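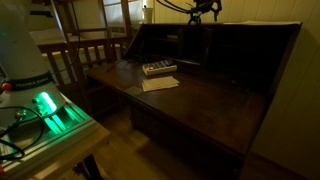 Hsiu-ying Lam
2018年7月19日

1/
Rakena 的桌面整理任務,示範方法整理成一串。做的事很簡單:把單獨放著的那張小方紙夾起來,疊到旁邊那疊紙上,小盒子不能碰倒。教法有兩種,一種是用手直接拉著手臂走,一種是坐在旁邊用遙控。兩種我們都在用。

2/
先講場地。工作台是一張深色的斜面寫字桌,翻板放下來當桌面。手臂裝在另一張淺色木桌上,兩張桌子之間有空隙。手臂得跨過空隙伸到寫字桌上方,再往下伸。所以手拉示範的時候,人站在哪裡是第一個要解決的問題。

3/
站位:我習慣站在寫字桌右前方,左手扶前臂,右手扶夾爪上方那一節。不要兩隻手都抓在夾爪附近,那樣手肘那一節會自己找位置,錄出來的關節角度每次都不一樣。後面訓練會很頭痛。

4/
每次開始之前的順序:
急停按鈕放到手邊。
夾爪張開,回到起始姿態。
紙和盒子擺到這一輪的起始位置。
開始錄影和錄關節資料。
等一下再動手。我會在心裡默念一句「開始」。
這段靜止的資料之後對時間軸用得到。

5/
起始位置有5種,印在一張紙上,照著擺。之前是「隨便擺」,結果人所謂的隨便其實很固定,我擺的紙幾乎都偏左前方,別人擺的都偏中間。有了表之後分布好看多了。

6/
手拉示範的好處是力道的感覺。夾爪碰到桌面那一下,手上馬上知道,可以立刻收一點。夾紙這種事,高度差一點點就是夾空或頂到桌子,手感很重要。

7/
壞處也很明顯:人的手和袖子會一直出現在鏡頭裡。機器自己執行的時候畫面裡沒有手,它學到的影像和它看到的影像就不一樣。我們的做法是先手拉一遍,只存軌跡,人退開,再讓手臂照著重播一遍,錄影像。重播那一遍才拿去訓練。

8/
重播的前提是東西要擺回原位。小方紙很輕,人走過去帶一點風它就移位。我在桌面上用可撕的定位貼標角落,擺好再把貼紙撕掉,不然模型會去認貼紙。這個錯我犯過,整個上午的資料都不能用。

9/
遙控的部分。我們用的是 Serkley 的手持控制器,握著移動,手臂末端跟著動,扳機管夾爪。按住側鍵才會跟隨,放開就停在原地。新手第一個要練的就是放開側鍵、把手移回舒服的位置、再按住。不練這個,做到一半手已經舉到頭上了。

10/
移動比例設一比二:手移2公分,末端移1公分。靠近桌面的時候比較穩,代價是從起始姿態下來要分好幾段。有人問為什麼不做成高處快、低處慢。試過,切換的那一點操作的人會頓一下,頓的那一下也會被學進去。

11/
遙控沒有手感。夾爪壓到桌面時,控制器只會震,震的時候通常已經壓下去了。所以我要求操作的人先看側面,確認指尖和桌面的距離,再看正面對位置。深色桌面在暗處很難看出距離,指尖的影子基本幫不上忙。

12/
光線講一下。這間房偏暗,我沒有另外打燈。理由是 Astholm 那邊實際要用的房間也不亮,在很亮的地方教完再搬過去,等於重教。但操作的人眼睛會累,所以一輪做完要休息。想趕進度就換人,不要硬撐。

13/
夾薄紙的動作要分解:
指尖先落在紙邊外側。
往內輕推,讓紙邊翹起來。
夾住翹起的那一邊。
先往上抬一小段,停一下。
再平移到紙疊上方。
直接從正上方夾平放的紙,在光滑的桌面上幾乎夾不起來。

14/
放下去的時候也有講究。不要在高處鬆開,紙會飄。降到快碰到紙疊再開夾爪,開的幅度小一點,然後垂直往上退。往旁邊退會把最上面那張帶歪。紙疊本來就有點歪沒有關係,我們不要求疊齊。

15/
關於「失敗的示範要不要留」。我的做法是分資料夾:
一次做完的,放主資料。
中間失手但自己救回來的,也放主資料,另外加標記。
最後沒做到的,單獨存。
救回來的那些特別有用,機器執行時也會夾歪,它需要看過夾歪之後怎麼辦。

16/
目前主資料裡有76筆,手拉重播和遙控都有。很多人覺得太少。我寧可先拿這些訓練一版,看它在哪個動作出錯,再去補那個動作的示範。一口氣錄完再發現起始姿態有問題,那才是真的浪費時間。

17/
記錄程式每秒寫1000行關節資料,影像沒有這麼密,訓練前要降到同一個頻率。降之前先畫圖看一遍,手拉的資料有時候會有手抖,曲線上看得很清楚。輕微的做平滑,嚴重的重錄。平滑過頭的話,輕推紙邊那一小段會整個被抹掉,要留意。

18/
線的問題。底座的線會繞在前面,人走動容易踢到。手拉的時候人一直在移動,我現在會先走一遍動線,線撥到後面再開始。末端那邊的線要留夠長度,轉腕的時候如果覺得有東西在拉,馬上停,不要用力帶過去。

19/
有人私訊問為什麼用寫字桌,不用普通平桌。因為後面有一排格子,下一個任務就是把信封插到格子裡。Plurwood 做的測試桌是平的,拿來練夾取可以,練不到「手臂要避開上面那一截櫃體」這件事。在寫字桌上,末端從上方下來的路線本來就受限制。

20/
格子任務六月試過幾次,只用遙控。最大的困難是格子裡面太暗,鏡頭看進去一片黑,操作的人自己也看不清隔板在哪裡。用手拉的話,人可以探頭看,可是機器沒辦法探頭。示範的人看得到、機器看不到的資訊,教了也沒用。這點我現在會反覆提醒一起做的人。

21/
我給新手的練習順序:
先空手拉手臂,從起始姿態到桌面上方,來回走到順。
再用遙控做同樣的路線。
然後練夾小盒子,盒子好夾,可以建立距離感。
最後才練紙。
前面沒有練順就跳到紙,會養成一直微調的習慣,軌跡裡全是小抖動。

22/
微調太多這件事多說一句。猶豫的時候,寧可放開側鍵停住,想清楚再走。停頓可以在後處理剪掉,來回晃的軌跡很難剪。剪停頓的時候記得夾爪開合的那段不要動,那裡的靜止是必要的,夾爪需要時間合上。

23/
回覆幾個問題。
兩種方法的資料能不能混用:可以,但要加一個欄位標明來源,出問題的時候才查得到。
左撇子能不能操作:可以,控制器設定裡換手,手拉的站位換到另一側,注意那一側離底座比較近。
盒子裡裝東西有沒有差:有,會影響它被碰到時移動多遠,所以每一輪裝的要一樣。

24/
起始位置表和資料夾命名規則我週末整理成文件,貼在這串下面。格子任務等補燈的方案決定了再另開一串。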